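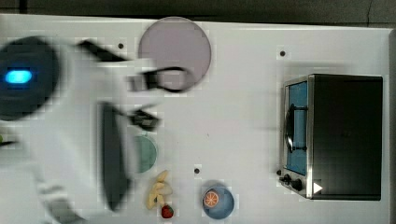
Home Projects Student Work Contact

November
By Khoa Diệp

Does the Color of the Plate Matter? A Project Report

I picked this topic because I didn't believe it. If you look up tips for healthy eating, sooner or later you get told to change your dishes. Blue makes you eat less. Red makes you stop sooner. Green makes you take more salad. The tips come with a photo of a nice plate and almost never with a word about who was tested, or how many people, or what they were eating. My group at Zorunstead wanted to see if we could get any effect at all with cheap dishes and ordinary fruit.

I should say up front that we mostly couldn't, and that the small part where we did see something has at least two boring explanations.

What we used

The dishes were a flat plate in a pale mauve pink, a flat plate in a dull green, and a shallow bowl in medium blue. They were bought at Zevard, where they were sold one at a time. The table was white. We argued over the bowl. I said a bowl is a different shape from a plate and would spoil the comparison, and I still think so, but the store had no flat blue plate and the project had a deadline. Please keep this in mind when you get to the results.

For food we used strawberries, orange slices and banana. French fries were on the first list and got voted down. Fries go limp, and anyone who walks in hungry will give them top marks on any color you like.

What we did

We asked 50 students from the Urkden building to look at food on the dishes and mark how much they would like to eat it, from "not at all" to "very much." Three foods on three dishes makes nine pairings. Each person was shown six of them, since our teacher said attention would drop off if we did all nine. That should have given us 300 marks. We got 278 we could use. The rest were left blank or had two boxes checked.

No one ate anything during the rating part. This is the biggest hole in the project and I would rather point to it than have a reader find it. We did not measure eating. We measured people saying they would like to eat, with their classmates standing behind them in line.

What we found

Orange on blue came out best. It was ahead of orange on green and orange on pink by enough that you can see it on the chart without squinting. Strawberries did slightly better on green than on pink, but the gap was small, and when we took out the morning group it went away. Banana did badly everywhere. It did worst late in the session, when it had been cut for a while and looked it.

So the one clear result is the orange in the blue bowl. The easy thing to write would be that orange and blue are opposite colors and so the fruit stands out and people want it more. Two people in my group wanted that as the main finding. I'm not against it as a guess. But the blue dish was also the only bowl, and it was smaller than the plates. A slice of orange fills up a small bowl. On a wide flat plate the same slice looks like somebody's leftovers. Size could explain the whole thing, or shape could, and with our setup there's no way to pull these apart.

Fruit also varies. Some orange slices were cut through the middle and showed the segments well, and some were end pieces with a lot of white. We didn't keep track of which kind went where. We should have. It would have taken one extra column on the sheet.

The strawberries were a similar problem. We left the green tops on because they looked fresher. Then on the green plate the tops blended in with the dish, and on the pink one they stood out. I don't know if that helps or hurts. I do know that we changed two things at once without meaning to.

What other people said

The Murthy group, working on the poster next to ours, told us our result proved the dish color theory and that we were being too hard on it. Their argument was that lots of websites say the same thing. I read a number of those pages for the background section. Several used the same sentences in the same order, so I don't count them as separate sources. That section was cut when we hit the 2,000 word limit on the full version, but the notes are in the folder.

What I would change

Get the same dish in three colors. If the store doesn't have it, go to another store or paint something and only show it, since paint and food don't mix. Cut the fruit fresh for each round. Write down which slice goes where. Use one food and do it properly instead of three foods done halfway. Put a screen between the person marking the sheet and the people waiting, and put the session after lunch, when fewer people are starving.

I'd also want a plain white dish in the set. We had nothing neutral to compare with, so even when one color beat another we couldn't say if the winner was helping or the loser was hurting. My group thought white would disappear against the white table. Maybe it would, and then we'd need a different table too.

Rating sheets and the chart are with the full version. The sheet for the morning group has a coffee stain over part of the banana column, but the marks can be read.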